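Grants & Reporting > Stuleo > Progress Reports > Equipment

Filed under: Robotics, Capital Spending, Interim Reports

Stuleo equipment program, interim report to Rodura
February 2020
Prepared by Kwok-wai Huang, equipment planning

1. Where we are

The first purchasing round is closed. All hand-held grippers on the approved list have been delivered and accepted, and the last invoice was paid in December. The second round covers the arm, its base, spare fingers and batteries. It is partly committed. The third round, which is mostly furniture and power, has not started and should not start until the questions in section 4 are answered.

We are under budget on grippers and over budget on consumables. The two nearly cancel out. I would still like to move money between the lines formally, so that the final report matches the ledger.

2. Purchasing detail

Grippers. We bought from Piątek as planned. The unit price came in at $605 against the figure in the proposal, which had allowed for a higher import cost. We ordered 18 units. One was returned for a loose trigger and replaced under warranty, and the replacement took longer than the original order did. Lead time is the main thing I would warn the next project about.

Finger pads. These wear faster than the supplier's sheet suggested. We have gone through most of the spares that were meant to last the full year. I have asked Piątek for a bulk price and for a harder compound. They sent samples of the second and have not yet answered on the first.

Marker cubes and plates. We print the patterns ourselves and mount them on blanks from a local shop. We now have 104 mounted pieces. A few were printed at the wrong scale in the first batch and have been thrown out. Going forward, every sheet is measured before it is glued.

Batteries and chargers. The packs are fine. The chargers are not what we ordered. Rirberg substituted a slower model and credited us the difference, $1619 across the order. We accepted the credit, but the slower charging means we need more packs per person to get through a full day. My estimate is that the credit will be spent on extra packs by the end of the next quarter.

Arm. The quote from Rirberg is good until the end of the quarter. It includes installation and one service visit. It does not include the safety training, which they price separately, or freight for the base. I have asked for both to be put on one document so they can be approved together.

3. Staffing and use

Equipment use is logged by session. The log shows the grippers going out most mornings and coming back late in the afternoon, with a gap at midday when packs are charging. Two people are now able to do pad changes and basic calibration. That used to be one person, and when that person was out we lost whole days.

Head-worn units were not in the original proposal. They came out of the contingency line with Rodura's agreement, and they have used up most of it. There is little left in contingency for the rest of the project.

4. Room and fittings

The main work area is on the open floor along the brick wall.
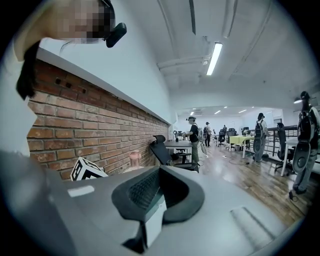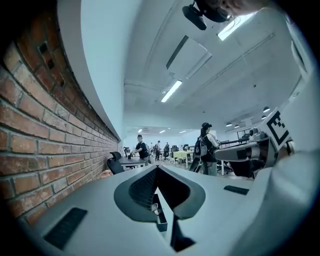 Furniture and power make up the third round, and I am asking for a change in how that money is split. The proposal put most of it into new desks. I would now put the larger share into power drops, cable covers and storage, and buy desks only where a station has a fixed job. People on this floor work standing and walking, with backpacks on, and there is a black cable running across the wood floor near the middle of the room that should be under a cover or moved overhead. The table with the yellow-green top can stay in use as it is. Storage should be closed cabinets with a shelf for each gripper, plus a separate drawer for pads and markers. I have two quotes for cabinets and am waiting on a third - the cheapest one so far does not lock.

5. Requests

Please confirm the following by the end of the quarter:

- approval to move the gripper underspend into consumables
- approval of the arm quote, with training and freight included
- the revised split for furniture and power
- whether contingency can be topped up, even by a small amount

If the arm is approved after the quote expires, we will have to go back to Rirberg for a new price, and they have told us to expect an increase. The base has the longest lead time of anything on the list, so I would like to place that part of the order first.

The asset register is up to date through the first round. Serial numbers for the replacement gripper and the substituted chargers will be added before the next report.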